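Cómo ordena Corina Pop las herramientas que todo el mundo pide prestadas

Cuando Corina Pop se hizo cargo de los préstamos en Dralavach, las herramientas pequeñas llegaban al mostrador en bolsas de supermercado y se iban igual. El taller abre cinco días por semana y presta a los vecinos lo que no compensa comprar para un solo arreglo.

«Lo grande nunca se pierde», dice. «Una escalera vuelve siempre, porque estorba en casa. Lo que no vuelve es lo que cabe en un cajón.»

El inventario de septiembre dio 1,951 piezas, contando brocas y puntas sueltas. Pop lo hizo en cuatro tardes, con una libreta y después con el programa Onent, que usa para anotar salidas y devoluciones. Antes se apuntaba en fichas de cartón. Todavía guarda las fichas, aunque reconoce que no las consulta.

Su sistema se basa en recipientes de plástico pequeños. Unos llevan tapa y otros se quedan abiertos, según lo que vaya dentro y lo mucho que se use.

«Si tengo que levantar una tapa para saber qué hay, esa caja acaba llena de cosas que no son», explica. «Las mordazas y los sargentos los pongo en cubeta abierta. Se ve el color y ya está.»

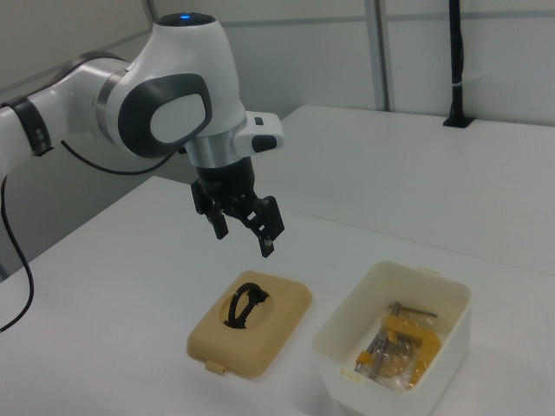
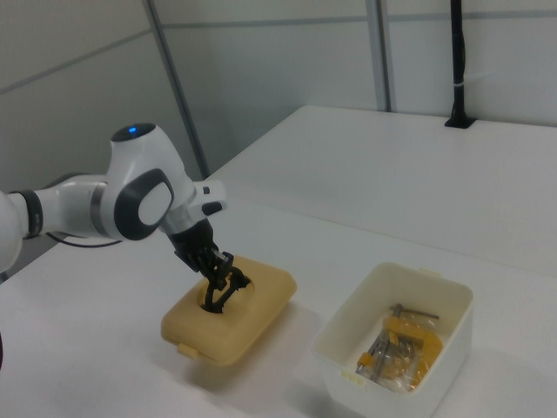
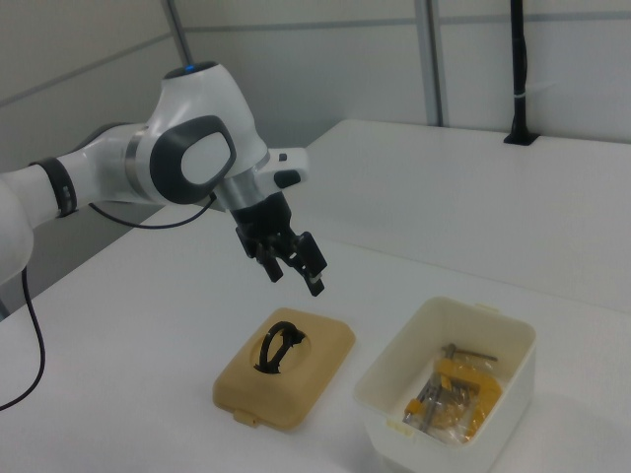 En las tres, la pieza amarilla está en plástico transparente, dentro de la cubeta blanca abierta.

La bolsa transparente

Pop prefiere no sacar las piezas de su bolsa hasta que alguien las pide. Al principio las desembalaba todas y las colgaba de un panel, como había visto en el taller de Gruber, donde trabajó antes. Le duró un invierno.

«Quedaba muy bonito. Pero el tornillo se llena de polvo y la grasa lo agarra, y luego me tocaba limpiar cosas que no había usado nadie.»

Cuando una pieza se devuelve, la revisa en la mesa, pasa un trapo por la rosca y comprueba que el husillo gira hasta el final. Si falta algo, lo anota en Onent y la pieza no sale hasta que llega el repuesto. A los sargentos les mira sobre todo la barra en T, que a veces vuelve doblada.

Las cajas con tapa

Para las cajas cerradas tiene otra norma. No quiere tapas que encajen tan fuerte que haya que hacer palanca, y tampoco las apila a más de cuatro alturas. Compró un lote de 40 a un almacén de Pivdale que cerraba, y se quedó corta con las blancas.

«El color me da igual. Me importa que tengan el mismo fondo, porque la estantería es la que es.»

Le pregunto por las etiquetas. Las pone en el lateral, nunca en la tapa, porque las tapas se cambian de caja sin que nadie se dé cuenta. Escribe el nombre corriente de la herramienta y debajo el del catálogo. Hay quien pide un gato, quien pide una mordaza y quien pide «eso de apretar», y los tres quieren lo mismo.

Qué recomienda para casa

Pop no cree que haga falta comprar nada para empezar. Sugiere vaciar un solo cajón sobre la mesa, separar lo que está repetido y dejar en un recipiente abierto lo que se usa todos los meses. Lo demás puede ir cerrado y más arriba.

«Yo en mi casa tengo tres destornilladores iguales y ninguno en su sitio», admite.

Los préstamos se recogen en el mostrador de Dralavach. El miércoles se reserva para devoluciones.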